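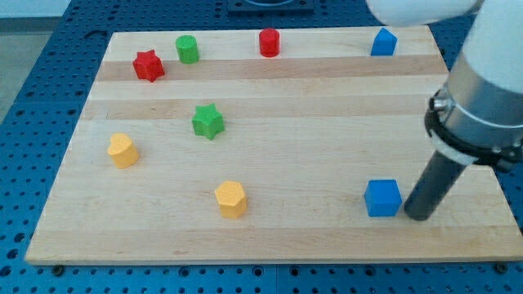
Coloured pieces on a striped wooden board.

Varkport After-School Places: progress report to the Grusteo Fund
18 October 2023

You asked for a plain account of how the money is being used, so I have left out the quotes from parents.

The grant pays for 70 places across three sites. On paper all of them are filled. I would be careful with that. A place counts as filled once a form is signed, and the forms say nothing about whether a child turns up in week four. At Chambi the registers are good and I trust them. At Vundo they are kept on loose sheets, and two weeks are missing. I have asked for them twice.

The late bus is the part I doubt most. It was meant to bring in families from the far side of the estate, and we agreed to judge it on 10 regular riders. The operator's summary says this was met, but it counts journeys, so a child going out and back appears twice. I have asked for names against trips. Until they come I would treat the target as missed.

Spending is under budget. Please don't read that as thrift – we still have three staff posts empty, and the unspent wages are most of the gap. The hourly rate is below what the supermarket pays and I can't see another advert changing that.

The reading sessions are popular with staff. Whether they help anyone read is another matter. The test we were told to use was given at the start by one person and will be given at the end by someone else, with no shared guide to marking. I would rather drop it than report a number from it.

Before February we need a decision from you on the wage rate, and on whether unspent money can be moved to cover it. The Vundo lease also needs signing, and the landlord has still not sent the fire certificate.

We use cookies to improve your visit. Accept / Manage settings
© Varkport After-School Places | Contact us | Back to top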